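## 4.3 Bathroom chores: what to schedule and what to leave alone

Revision 2021-05-02. Applies to Starkeo units running the Arroyo task package.

The Arroyo package is rated for supervised work only. In the March trials the unit logged 2,413 vanity attempts across all sites; 871 ended with an operator taking over. Plan for an operator in the room at all times.

**Supported:** wiping a flat countertop, moving light items, picking up dry paper.

**Not supported:** scrubbing basins, cleaning toilets, wiping mirrors, handling open liquids.

### Setting up a vanity task

1. Clear the floor in front of the counter. Route cables to one side.
2. Park the unit facing the counter and lock the base.
3. Raise both arms above counter height before moving them forward.
4. On the handheld, select **Terkbridge > Surface > Vanity**.
5. Mark the basin, the faucet and any curved section of the counter edge as keep-out zones.
6. Run the survey pass and check the surface map.

> **Note:** Large mirrors produce false depth readings. The unit may plan a reach toward a reflected object. If the map shows space behind the wall, mark the whole mirror as a plane and repeat step 6.

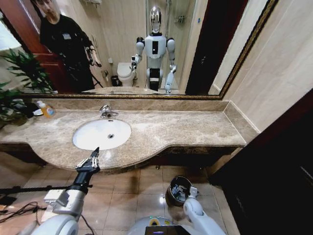
7. Set arm speed to 60 percent or lower. Polished stone gives the grippers little friction, and a dropped bottle will slide.
8. Start the task. Keep a thumb on **Hold** until the first stroke is finished.

> **Caution:** The wrist seals are not waterproof. Do not run the faucet during a task. If a gripper gets wet, power down and wait 48 hours before the next session.

A person with a cloth is still faster at this job — use the unit where repeatability matters more than time. Report failed surveys to Fabian Kaufmann and attach the Ilham log.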